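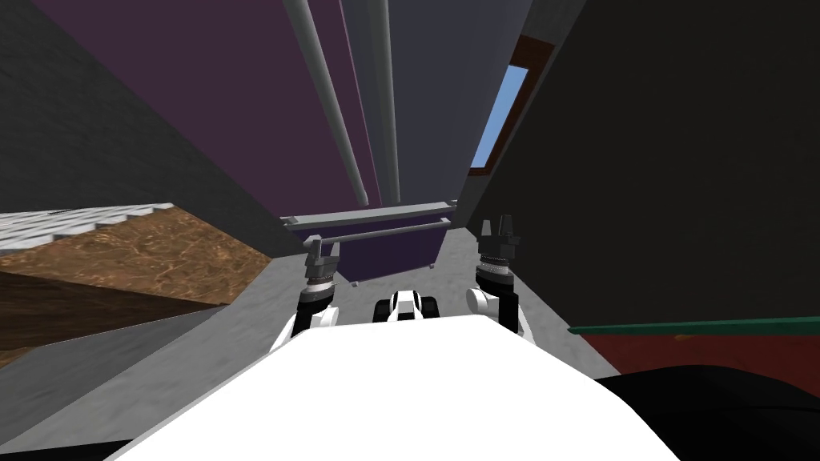 Nomvula Mabuza says the night shift was never part of the plan. She trained as a baker in Udmont, worked days for a hotel, and took over the bread shop in Vuvonmont when the old owner wanted out. The ovens came with the lease. So did the hours.

"I start at 2," she says. "By the time the first people come in I've done most of my day. Lunch is at eight."

The shop makes 300 loaves on a normal morning and 578 on the Wednesday before the July fair, a figure she knows because she wrote it on the wall next to the flour bins. Most of it is plain white and a dark rye. She tried a walnut loaf for a while and dropped it. It sold, but it held up the second oven.

Four people work there now. Hiring was harder than learning the ovens, she says, and she lost two good bakers in her first winter.

"They didn't mind the work. They minded never seeing their kids at supper. I can't fix that, but I can let them swap shifts, and I didn't at first."

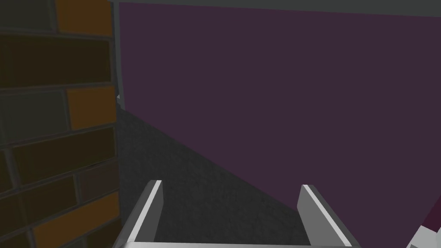 Volkan Türkmen remembers that winter differently. He thought the pay was the bigger problem, and he told her so when he came back in the spring. She raised it, and he has stayed.

"He was right about the pay," Mabuza says. "I was also right about supper."

She has been asked to open a second shop and has said no twice. The rent was fair and the street was busy, but she would have had to stop baking to run both.

"I'd be in a car with a phone. I like dough. It's the part I'm good at."

She goes to bed at six in the evening, with the blinds down. On Sundays the shop is closed and she tries to stay up for a movie. She says she has yet to see the end of one.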